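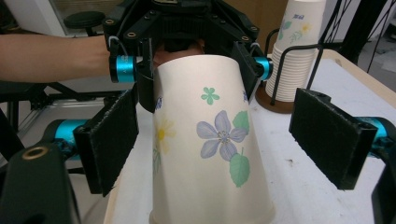
Naltcombe

Le printemps aura duré tout l'hiver dans nos ateliers, et c'est avec beaucoup de plaisir que nous vous présentons enfin Taltitach, notre nouvelle collection de gobelets en papier fleuris. De grandes corolles bleu-violet à cinq pétales, de petites fleurs vertes, du jaune pâle, et du feuillage qui court sur le fond blanc – un décor pensé pour les goûters de juillet, les buvettes de quartier et les tables dressées à la dernière minute sous un arbre.

Les gobelets seront vendus par lots de 20 dans les boutiques Andomness, avec 7 décors à venir d'ici l'automne, et la salle Mughal accueillera dès 9 heures celles et ceux qui voudraient les découvrir autour d'un café.
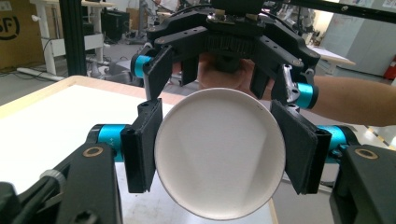

La maison Andomness se dit ravie d'accueillir la collection, en ajoutant que ses clients réclamaient depuis longtemps des gobelets assez jolis pour rester sur la table après le dessert. Une première série de 900 lots est prête, et nous serons très heureux d'en envoyer 2 à chaque rédaction qui nous en fera la demande.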